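How to strip and clean an old Dell desktop tower (the way I do it, anyway)

I picked up an old Dell tower at the Nondbridge surplus sale last February, and it has been sitting under my bench giving me guilty feelings ever since. If you've got one of these in the closet, it's worth an evening. They come apart easily, the parts are cheap, and an old office machine makes a perfectly decent file server or a first computer for a kid.

I'm going to cover getting it open, getting the dust out, swapping the thermal paste and putting in a bigger hard drive. No soldering, nothing scary.

What you need

A Phillips screwdriver (a number 2 does nearly everything)
Canned air or a small electric blower
Isopropyl alcohol and coffee filters or lint-free wipes
Thermal paste - I use the Clekitz gray stuff, a tube lasts me years
A soft paintbrush you don't care about
A muffin tin for screws (trust me on the muffin tin)

Before you open it

Shut the computer down, switch off the outlet and pull the power cord. Then hold the power button in for ten seconds. Unplug everything else too, and take a picture of the back with your phone so you know which port the monitor was using.

Lay the tower on its side with the removable panel facing up. Give yourself more room than you think you need, because the panel has to go somewhere and so does everything you pull out. Touch bare metal on the case before you reach in, and again every time you come back from getting coffee.

Finding your way around

With the panel off, take a minute and just look. On this layout the board takes up the middle, the power supply runs along one edge and the drives live off to the side in a metal cage. The blue plastic bits are your friends! Dell used blue for a lot of the latches you're meant to touch, so if I'm hunting for a way to release something, I look for blue first.

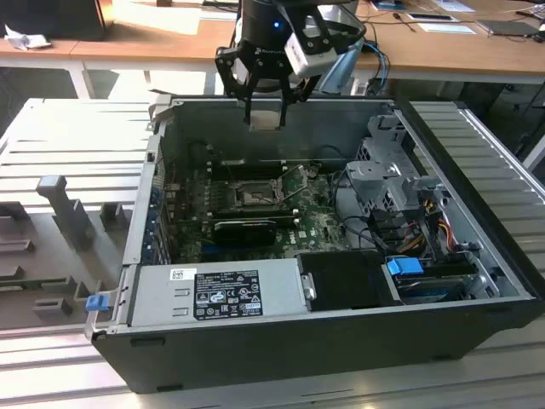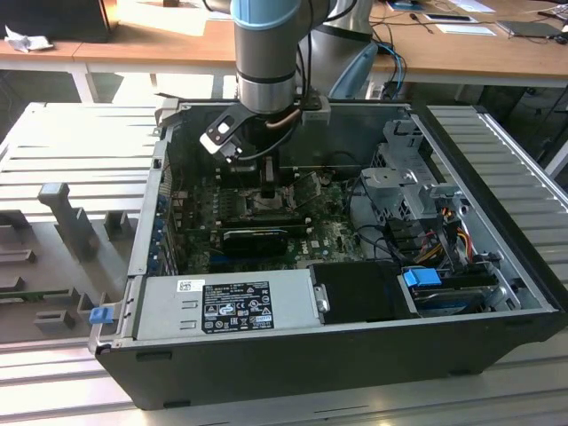 Both views: side panel off, power supply along the bottom, CPU socket above the graphics card.

Getting the dust out

Take the tower outside if you can. I do the first pass with the blower, holding each fan still with a finger so it doesn't spin up. Some of these little fans are rated for 3000 rpm or so on the label and canned air can push them well past that. Brush the fins, blow again, and go after the corners of the drive cage, where the fluff really piles up.

Don't open the power supply. Blow through the grille from outside and leave it at that.

The CPU and the paste

Take the cooler off evenly, loosening the screws a little at a time in a cross pattern. If it won't budge, twist it gently. Pulling straight up can bring the processor with it, and I've bent pins that way on an older board (a very sad afternoon).

Wipe both surfaces with alcohol until the wipe comes away clean. If you're changing the processor too, unhook the lever, lift the bracket and raise the chip straight out by its edges. Keep your fingers and your brush away from whatever is down in that socket. When the new one is in, close the bracket, lower the lever and put a blob of paste the size of a pea in the middle.

Swapping the drive

Unplug the data cable and the power connector from the drive, then release the latch and slide the drive out. I put in a Jerton drive with 2000 GB on it, which cost me less than dinner for two. Slide it in until it clicks and reconnect both cables. The data plug is L-shaped, so it only goes on one way - if you're forcing it, flip it over.

Closing up

Count your muffin tin. Make sure none of those loose power wires are resting against a fan, then hook up just a monitor, keyboard and power and try it before the panel goes back on. Check that the BIOS lists the new drive. Mine took 19 minutes to install the Dixit server software after that, and I ate a sandwich while it ran.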